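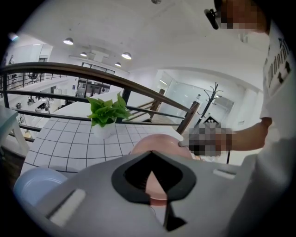
示范的人需要会写程序吗？

示范的人只要熟悉手上的活就行。他拿着夹爪把活做一遍，或者坐在操作台前遥控机械臂做一遍，动作和画面由软件记录下来，后面的整理、训练和上机测试由我们的工程师完成。

关于我们

Vovico于2018年9月29日注册成立，主要业务是机器人示教：由人用手持夹爪或遥控设备演示一项操作，把演示过程变成机器人可以学习的数据，再把训练好的动作部署到客户的机械臂上。公司现有21名员工，其中包括示教员、硬件工程师、算法工程师和现场部署人员。

公司刚成立时做的是传统的机械臂编程，主要给包装线和小型装配线写点位。这类工作的流程很清楚，工件放在固定的位置，机械臂走固定的路线。客户换了包装盒，或者把料架挪了位置，就要重新调一遍点位。后来找我们的客户里，有不少人的工件形状不规则，摆放也没有规律，例如软袋、毛巾、带叶子的盆栽、叠在一起的盘子。这些活用写点位的办法很难做，我们就逐步转到了示教上。现在点位编程的业务只保留给老客户，不再接新单。

我们怎么工作

示教有两种方式，按任务的性质选择。

第一种是手持示教。示教员拿着Issa手持夹爪直接操作物体。Issa是我们自己设计的工具，夹爪上装有广角镜头，记录的是夹爪前方的画面，同时记录夹爪在空间里的移动和开合。因为不需要机械臂在场，示教可以在办公室、厨房台面、仓库过道等各种地方进行。拿起、放下、递给别人、从别人手里接过来、倾倒、摆放，这些动作大多用手持方式采集。

第二种是遥控示教。示教员坐在操作台前，通过主手控制另一端的机械臂，看着机械臂完成任务。遥控比手持慢，也更累，但记录下来的就是机械臂本身的动作，关节角度、速度和受力都在里面。需要双臂配合的任务、需要用力按压或旋拧的任务，以及机械臂活动空间很窄的任务，一般用这种方式。

很多项目两种方式都会用到。通常先用手持方式在不同的环境里采集，让数据里有足够多的变化，再到客户现场用遥控方式补一部分，解决机械臂在实际工位上遇到的问题。

一个任务需要多少次示范，没有统一的数字。简单的取放任务，我们一般先做将近100次，训练一个初始版本，上机看效果，再决定补哪一类。补采的时候会有针对性，例如物体倒下以后怎么扶起来，第一次没有夹住时怎么退回来重新夹。只有成功过程的数据，训练出来的机器人遇到一点偏差就会停住或者重复错误动作，所以我们要求示教员把纠正的过程也做进去，并在记录里标明。

示教员

示教员是公司的正式岗位，和工程师在同一个办公室工作。招聘时不看专业，主要看手是否稳、做事是否有条理、能不能长时间按同一个标准做同一件事。新入职的示教员先学习使用Issa，练习用夹爪完成日常动作。人习惯用五根手指，换成夹爪以后，很多顺手的动作做不了，例如在手里转一下东西，或者用小指勾住袋口。练习的重点是学会用夹爪能做到的方式去做事。

示教员在采集时要注意的事情写在内部手册里，摘录几条：

动作要连续，中间不要停下来想。想好了再开始，做错了按规定的方式处理。

速度比平时稍慢，但不要慢到不自然。

接近物体时，保持物体在镜头视野里。

另一只手不参与任务时，不要伸到夹爪前面。任务本身需要人递东西、接东西或扶住东西的，按任务单执行。

每组采集之间移动物体、更换背景，改动的内容写在记录里。

手腕不舒服就停，换人做。

手册每年8月修订一次，修订意见由示教员提出，算法工程师参加讨论。去年修订时删掉了一批关于摆放角度的要求，原因是摆得太整齐的数据在客户现场效果不好。

采集环境

公司在Trullach的办公室是上下相通的格局，上层沿着栏杆可以看到下面的办公区。上层有一处铺白色方砖的台面，平时摆着盆栽和餐具，也用来做手持示教。旁边有玻璃隔间和衣帽架，人来人往，光线也随时在变。我们没有把这里改造成标准的实验室环境。机器人将来要工作的地方有反光的玻璃，有走过的同事，有挂着的外套，采集时把这些保留下来，训练出的动作更能适应实际情况。

遥控示教在单独的操作间进行，机械臂周围有围栏，进入前要断开动力。操作间需要提前预约，客户来访时可以在外面观看，也可以在工程师陪同下试用操作台。

需要在客户现场采集的，我们会先派人去看场地，确认照明、电源、网络和可以使用的时段，再安排示教员过去。多数客户白天要生产，采集安排在换班前后或者停线的时候。

数据和软件

采集的数据统一进入Pornano。这是我们内部使用的数据管理软件，客户也可以开通账号，查看自己项目的记录。每一段示范在Pornano里都有任务名称、采集方式、设备编号、示教员代号和备注。示教员做完一组，当天自己先看一遍，把夹爪画面模糊、轨迹丢失或者动作不符合要求的标出来，再由另一位同事复查。复查不通过的数据不会删除，单独存放，不参加训练。

画面里难免会拍到人。数据在入库前要做处理，对拍到的人脸和裸露的手做打码，处理完以后再抽查。参加采集的员工事先签署同意书，在客户现场采集时，由客户通知可能经过的人员。客户产品的标签、图纸和屏幕内容如果需要遮挡，在项目开始前列出清单，我们按清单处理。

数据归谁所有，在合同里写明。客户出资在客户现场采集的数据归客户所有，我们只在该项目中使用。公司自行采集的日常物品数据归公司所有，可以用于不同项目的基础训练。两类数据在Pornano里分开存放，权限也分开。

我们做什么，不做什么

目前承接的任务主要有以下几类：不规则物品的拣选和摆放，餐具和托盘的整理，软包装的装箱，人和机器人之间的物品传递，以及实验耗材的搬运和归位。

人和机器人之间的传递是近来做得比较多的一类。东西从人手里交给夹爪，或者从夹爪交到人手里，看起来简单，难点在于时机。夹爪合得太早会夹到手指，松得太晚人会觉得在和机器拉扯。每个人递东西的高度、方向和习惯都不一样，所以这类任务采集时要不断换人，也要换站的位置，左边、右边、对面都要有。物体也要换，圆的、软的、容易滚的都要练到。上机测试时夹持力设定在安全范围内，先由我们自己的员工测试，再请客户人员参加。

我们不承接涉及刀具、明火和带电操作的示教，也不做直接接触病人的任务。对精度要求很高、工件位置又完全固定的工序，我们会建议客户继续使用点位编程，那样更便宜，也更稳定。

合作流程

客户先提供任务说明，最好附上人工操作的视频，用手机拍就可以，从头到尾拍完整，不要剪辑。工程师看过以后会提出问题，例如物体有几种规格、允许掉落吗、做坏了怎么处理、前后工序是什么。问清楚以后给出判断，能不能做，用哪种方式示教，需要寄什么样品。

样品寄到以后，我们在自己的办公室做一轮小规模采集和测试，把测试视频和失败记录一起发给客户。客户看过结果再决定是否签正式合同。测试阶段的费用单独计算，签了正式合同的从合同款里扣除。

正式项目分为采集、训练、上机和现场补采几个阶段。每个阶段结束都有书面报告，报告里写明做了哪些示范、测试了哪些情况、哪些情况还做不好。部署完成以后，客户的操作人员可以接受培训，学习使用Issa或遥控设备自己补充示范。以后产品换了包装，或者增加了新的规格，由客户的人员示范，数据传到Pornano，我们负责更新训练，不必每次都派人到现场。

培训内容包括设备的使用和充电、镜头的清洁、采集规范、记录的填写和自查方法。受训人员最好是原来在这个工位上干活的人。他们知道袋子从哪个角抓不会破，盘子叠到什么高度会滑，这些经验通过示范传给机器人，比写在文件里再由别人去理解要直接。

设备

Issa手持夹爪目前不单独销售，随项目提供给客户使用，项目期间由我们维护。外壳和夹持部分的易损件可以自行更换，镜头部分需要寄回。夹爪的开合方式和机械臂端安装的夹爪保持一致，所以手持示教时能做的动作，装到机械臂上一般也能做。客户已有其他型号的夹爪，要先确认开合行程和手指形状，差别较大的需要重新设计手指。

遥控操作台可以搬运，占地不大，但需要稳定的有线网络。无线网络下延迟不稳定，示教员会不自觉地放慢动作，采集的数据质量受影响，所以现场没有有线网络的，我们会先解决这个问题再开始。

来访和联系

欢迎有实际任务的客户来Trullach办公室参观。来访请提前预约，说明来访人数和想了解的任务，可以带样品来，示教员会用带来的样品现场做几次手持示教，客户也可以自己拿着夹爪试一试。采集区域请不要自行拍照，需要影像资料的，由我们拍摄并处理后提供。

学校和研究机构希望了解示教数据格式的，可以来信索取说明文档。应聘示教员的，请在来信中写明可以到岗的时间，不需要准备作品，面试时会安排试用夹爪，穿方便活动的衣服即可。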